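Planning a Fetch Robot for the Home: Equipment and Budget
Angus Dunbar, project report, March

We tested the task in simulation before asking for any money. The room has a folding table against one wall and a grey sofa with a purple bolster on it.

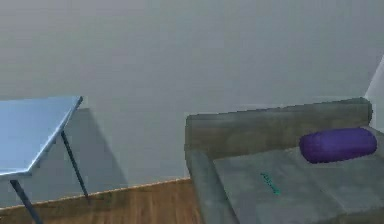
1. Base and arm
The Hellwig base costs 2000 and the Ceka arm 3000. We had hoped to buy both this year, but the grant covers only the base – the arm will have to be hired. The base must also pass large things left on the floor, so a kick scooter was added in front of the sofa. 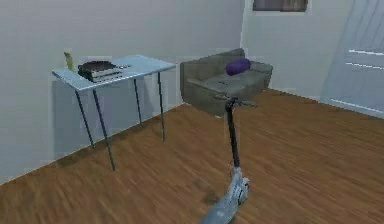
Why not buy the cheaper base from Kostside?
It has no mounting plate for an arm, and having one made would use up the saving.

2. Camera
The smallest target is a thin teal object on the seat. It is narrow and lies at an angle, so a low-resolution camera was ruled out early.

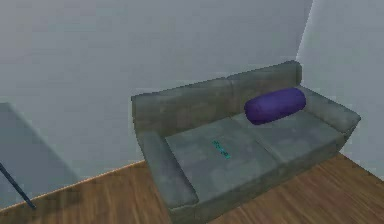

We have set aside 500 for a depth camera and its bracket. Two quotes came in, and the one from Miltton included the cable.

3. Other floors
Part of the simulated home has a dark grey floor, with a potted plant in a narrow gap.

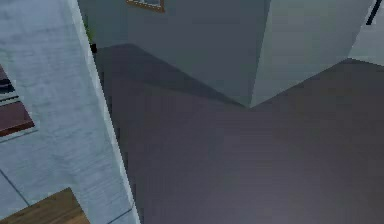
Wheels are the last open item. The standard set comes with the base, and softer ones can be ordered later if the hire of the arm costs less than planned.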